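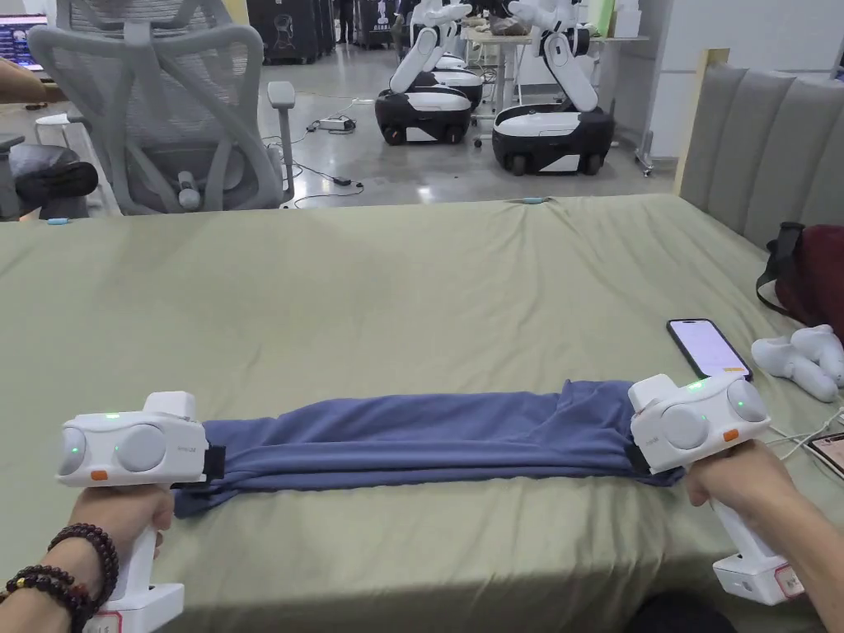
Korkmont linen swap moves to Hendetti hall, doors open June 2
2019-05-29

The Korkmont linen and clothing swap has a new home this year. Bigger room, more tables, same rules. Old spot on Redunmont Street is closed for floor work all summer, so the swap goes to Hendetti hall, side entrance, parking in back.

Last year 1,131 items changed hands, mostly bedding and kids clothes. Organizers had hoped for 1,000. What didn't get picked up went to the Grigaitė thrift shop, which says it will take leftovers again — but no pillows this time, and no single socks.

Drop-off starts the evening before, 5 to 8. Everything should be washed and folded. Sheets need a size tag pinned on, twin, full, queen, whatever it is. Last year people spent half the morning opening up fitted sheets to check and the tables were a mess by noon.
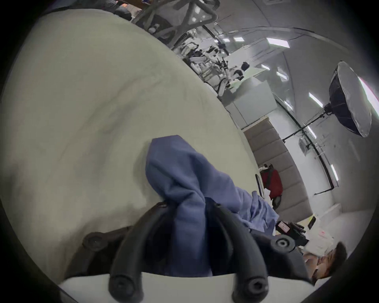 Swap tickets work same as before. One item in, one ticket out, and tickets from last year are still good if you kept them. Coats count as two. Towels go in bundles of three for one ticket, torn ones go in the rag bin by the stage, free to anybody who wants them for the garage or the dog.

Table space for people bringing a full carload is limited to 122 spots and more then half were gone by this morning. Sign up at the library desk, not by phone. The hall phone is for rentals only and they have asked us to say so.

Coffee and rolls from 9. Cash only for the food — the swap itself is free. Doors close at 2.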